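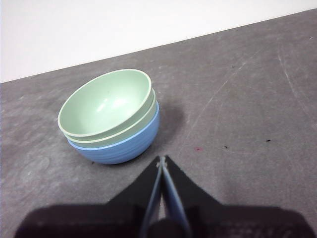
September 19, 2019
By the Okeke Housewares desk

A nesting bowl is a round, open bowl made to sit inside another of the same or larger size. Saves shelf space, mostly. Sets are sold in one color or mixed, and a mixed stack, like two pale green bowls inside a slightly larger light blue one, lets the cook pull the right size by color. Common sizes: 300 ml for dips and eggs, 2000 ml for dough. Rims stay visible when stacked, usually by a narrow band.

Sticking. Bowls of identical size grip each other more than graded ones do. Twist, dont pull. Dry before stacking.

Regional use. In Mirkia the word "trellosine" covers any stacked set, lids or no lids. Bradetti bowls, sold there each November, come in sets with a ridged outer wall for grip. See also: mixing bowl, ramekin, colander.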